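Ticket: Lace trim curls and shrinks after washing, blanket order
Opened by: Lok-yiu Yang
Assigned to: Man-lok Chiang, Iddale Sewing Help Desk
Product: Unia cotton lace trim, scalloped both sides, white
Status: Closed
Opened: 15 May 2021

Message 1 - Lok-yiu Yang

Good morning. I bought one roll of your white lace trim in April and I have a problem with it. I sew edges on children's blankets and I have a small shop with the name Yang. Normally I use a plain ribbon edge, but one customer asked me for lace on a blanket for her daughter, so I ordered the Unia trim from your site.

I sewed the lace on one short side of a test blanket. It looked good when it came from the machine. Then I washed the blanket at home, the normal wash that I use for all my test pieces, and dried it on the line. After the wash the lace pulls the blanket together, and the edge makes small waves. The lace also curls to the back side, mostly near the corners. I ironed it and it became flat for one evening, but the next day it was curling again.

I cut the lace with normal scissors and I did not wash it before sewing. The thread is polyester. Please tell me if the roll is bad or if I did something wrong. I have still enough on the roll for the real blanket but I don't want to use it before I know.

Message 2 - Man-lok Chiang

Hello Lok-yiu,

Thank you for the clear message. Before I say anything about the roll I need a few more details:

What stitch and what stitch length did you use?
Did you pull the lace while it was going under the foot, even a little?
Is the blanket a woven fabric or something with stretch?
Is the curling also on lace that was not sewn to anything?

Please also send a photo of the lace close up, so that I can check the pattern with our list. We sell two trims that look nearly the same on the website and they do not behave the same in water.

Man-lok

Message 3 - Lok-yiu Yang

Here are my answers.

Stitch: straight stitch, one line, length 2. I know this is short, I use it for the ribbon because the ribbon slides.

Pulling: I think yes, a little. The lace was going slower than the blanket and I was helping it with my hand.

Blanket: it is soft, with a small waffle on the surface, and it has some stretch in one direction. The customer's blanket is the same kind of fabric. It is light aqua with Hello Kitty on it, and the lace must be white, she was very sure about that.

Lace without sewing: I don't know, I did not test this. I will wash a loose piece tonight.

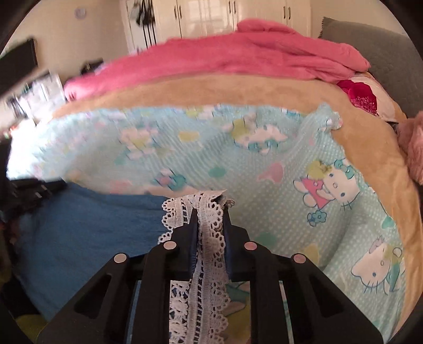
I have also one question about the label. My roll has the name Unia on the paper inside, but the packing slip says Sturkano. Are these the same product? I did not think about it when the package came, I only looked at the color and the width.

Message 4 - Man-lok Chiang

Hello again,

The two names are the two trims that I mentioned. Unia is cotton. Sturkano is a polyester trim with a very close pattern, with the line of small openings in the middle and the round holes beside it. The packing slip and the paper do not agree, so one of them is a mistake from our side, and I am sorry for this. From a photo I can see that the pattern fits both, but I cannot tell the fiber.

You can check it at home. Take a short thread from the cut end and hold it with tweezers over a metal plate or in the sink, then touch it with a flame. Cotton burns like paper and leaves soft gray ash. Polyester melts and leaves a small hard bead. Please keep the roll and the blanket far away when you do it.

For the loose piece, please measure it before the wash. If you cut exactly 1000 mm it is easy to see the change without calculating. Lay it on the table, don't stretch it, and put a pin mark at both ends.

Man-lok

Message 5 - Lok-yiu Yang

I did both tests.

Flame: it burned like paper, gray ash, no bead. So I understand it is cotton and the packing slip is wrong.

Wash: I cut 1000 mm. After the wash and one night of drying it is 955 mm. I measured it again after ironing with steam and it was 960 mm. The loose piece is not curling very much. There is a small curl at one end where I cut through a hole of the pattern, but the rest is lying flat.

So it seems the lace becomes shorter, but the curl is coming from my sewing? The blanket itself did not become shorter. I measured the long side without lace and it is the same as before.

Message 6 - Man-lok Chiang

Yes, I agree with you. There are two problems on the same edge and they make each other worse.

The first is the shrinking. Your piece lost a bit less than five percent, and this is normal for our cotton trim in the first wash. It should be written on the product page and it is not, I looked. I have asked for a line to be added.

The second is the stitching. The lace was stretched when you sewed it, and a short stitch in one line holds it in this stretched length. In the water it wants to go back. With only one line of stitches, the free part can roll to the back.

Please try this on another test piece:

1. Wash the lace first, loose, in a net bag. Use the same temperature as you use for the blanket.
2. Dry it flat and iron it from the back side with steam. Press down and lift, do not push the iron along.
3. Pin the lace to the blanket every few centimeters. At the corners leave a little extra lace and fold it.
4. Change the stitch to a narrow zigzag, length 3.
5. Sew a second line near the other side of the lace, if the design lets you. If the scallops must hang free, put the second line on the middle.
6. Lower the pressure of the foot if your machine has this setting.

Do not cut through the round holes. Cut between two scallops and put a drop of fabric glue on the end.

Man-lok

Message 7 - Lok-yiu Yang

Thank you, I made a new test piece with a side of 600 mm. I followed the list, but I had no fabric glue, so I folded the end two times and sewed by hand.

The foot pressure was the biggest difference, I think. It was on the highest number from when I was sewing bags, and I forgot to change it back. After that the lace and the blanket moved together and I did not have to help with my hand.

I washed the piece two times. The side is straight and there are no waves. One corner still lifts a little, but this is the corner where I did not leave extra lace because I wanted to see what happens. The other corner is flat.

The second line of stitches is visible if you look close. On white lace with white thread it doesn't disturb me. I will ask the customer if she prefers the scallops free.

Now my problem is the length. After washing all that is left, I will not have enough for four sides. I need roughly one meter more.

Message 8 - Man-lok Chiang

Very good. For the corner you can open a few stitches and add a small fold, you don't need to take off the whole side.

I am sending you two meters of the Unia trim without cost, for the wrong slip and the missing information. It is cut from a different roll, so please wash it and put it next to your lace in daylight before sewing. White can be a little different from one roll to the next. If you see a difference, use the new piece for one complete side and do not join it in the middle.

I leave the ticket open until you have it.

Man-lok

Message 9 - Lok-yiu Yang

The lace arrived and the paper says Unia, and also the slip says Unia. I washed it and the color is the same for my eyes. The customer wants the scallops free, so I will put the second line on the middle like you wrote.

You can close the ticket. If I have a question about the corners I will write again under the same number - is this possible, or must I open a new one?

Message 10 - Man-lok Chiang

It is possible. A reply to this message opens the ticket again for 30 days.

Closed by Man-lok Chiang
Cause: first-wash shrinkage of cotton trim, trim stretched during sewing, foot pressure too high
Also noted: packing slip printed with wrong product name
Follow-up: product page text for Unia trim, sent to web team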